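The Flidano Bulletin – December

From the bathroom bench: the grip that let go

If you passed the test apartment this month and heard a lot of cheering over a shampoo bottle, that was us! We finally tracked down the fault that had been spoiling our bathroom runs, and it's such a good one that I asked for extra room in the newsletter to tell you about it.

Some background for the newer folks. The bathroom tasks are simple on paper. The arm picks up a bottle, a cup or a folded washcloth, carries it across the room and sets it down. We had done the same set in the kitchen all through the fall with hardly a hiccup, so we figured the bathroom would take an afternoon. Then, on the second morning, the gripper opened in mid-carry and dropped a full bottle of conditioner on the tile. The cap came off. You can guess the rest (the floor was very soft for days).

We wrote it off as a bad grasp and kept going. By the end of that round we had 158 carries in the log, and 12 of them had ended with the fingers opening when no one had asked them to. All of the dropped items were plastic or cloth, so we had a mess and no injuries, but an arm that lets go on its own is a safety matter whatever it's holding. Niall McIver pulled the task from the schedule that same afternoon, and he was right to do it.

What we checked first

The obvious suspects were the finger pads and the motor. Benjamín Paredes swapped the pads, ran the open and close cycle 60 times on the bench and got 60 clean results. He checked the cable at the wrist, wiggled it, twisted it, and got nothing. Back in the bathroom, carry number four went straight to the floor.

That was the clue, really. The hardware was happy everywhere except in one room. Benjamín lined up the wrist camera recordings with the command log, and every one of the drops came while the gripper was passing the shiny part of the wall. Our release check, a little piece of code we call Jurkus, looks at the wrist view to decide whether an item has reached a surface. Bright, flat, pale patch between the fingers? Must be a shelf, let go! The kitchen walls are matte paint, so it had never been fooled before.

The wrist view shows how easy the mistake is to make. The gripper is open and empty, the beige stone wall is right behind the fingertips, and the room lights come back off it as bright spots, with the shower glass adding soft reflections of its own on the left.
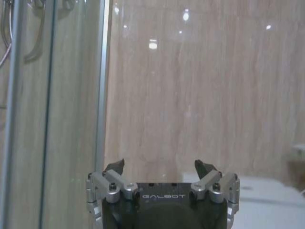
What we changed

Jurkus no longer gets to open the fingers by itself. It now has to agree with the arm's own position and with a small rise in contact force, and if the three don't match, the arm stops where it is and keeps its hold. It also beeps, which Niall loves and the rest of us are learning to live with.

We've run 111 carries since the update, in the same room with the same lights on, and the gripper has held on through all of them. There were two stops with a beep, both on the washcloth, which is so light that the force reading barely moves. Benjamín is working on that one now and has a couple of ideas I'm excited to see.

Until he's done, please keep to these rules in the test apartment:

Plastic and cloth items only in the bathroom. No glass, no razors, nothing with a cord.

Stand clear of the path while the arm is carrying, even if it has stopped. Use the pendant to clear a beep before you step in.

Write down every unexpected opening, including the ones with nothing in the fingers. We had a few of those early on and shrugged them off, and they would have saved us a week.

The full log is in the Kinoshita folder under "bathroom drops." If your own project uses Jurkus near tile, mirrors or polished metal (Stukedance team, I'm looking at you), come find Benjamín before your next run. He'll be glad to show you the recordings, and he has the conditioner one in slow motion.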